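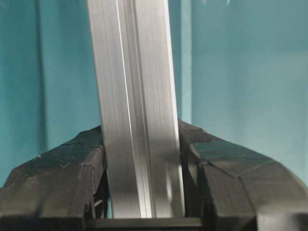
Unit 3: Slotted Aluminum Profile, Handling and Layout

Course: Drurbridge Bench Skills, April session
Read before the Pukmont frame exercise.

3.1 The section

Slotted profile is made by extrusion: a heated billet is pushed through a die and leaves it as a continuous length of constant cross section. The slot runs the full length of the bar. It accepts fasteners at any point, so no holes need to be drilled for most joints.

For this unit the nominal section is 40 x 40 mm. Record the section on the cut sheet before the length. Bars with the same face width can have different slot widths, and a nut from one series may turn freely in another.

3.2 Inspection

Sight along the slot from one end. A straight bar shows the two slot edges converging evenly. Bow is a gradual departure to one side; twist shows as one edge rising against the other. Turn the bar a quarter turn and sight again.

Fine lengthwise lines on the face are die lines. They are not defects. Scratches across the length are handling damage and should be noted.

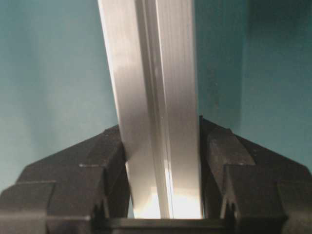 Glare on a bright face can hide a dent. Change the angle of the light or of the bar until the reflection moves, then look at the same area a second time. Run a gloved finger along the edges and mark any burr with tape.

3.3 Support and carrying

Stock for this exercise is supplied at 2,000 mm. Hold a long bar at two points, well apart, with a short overhang at each end. Grip the outer faces and keep fingertips out of the slot. Keep the bar level when crossing the bench and lower both ends together.

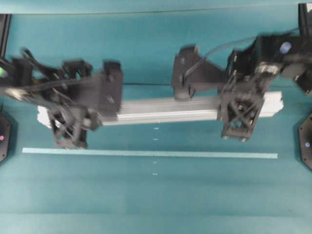 Do not drag the bar to its final position. Lift, move, set down. Chips under the face will score both the bar and the mat.

3.4 Layout

Square one end first and measure everything from it. Scribe on the face that will be hidden after assembly. Allow for the width of the saw kerf between adjacent parts.

Work to hand in: cut sheet, inspection notes, sketch of the Skastby joint with the slot direction shown.

Comments (3)

Is the kerf allowance added to each part or only between parts? The cut sheet has one column for it.

Between parts, plus one for the squaring cut.

The link to the Lã nut chart in Unit 2 is dead.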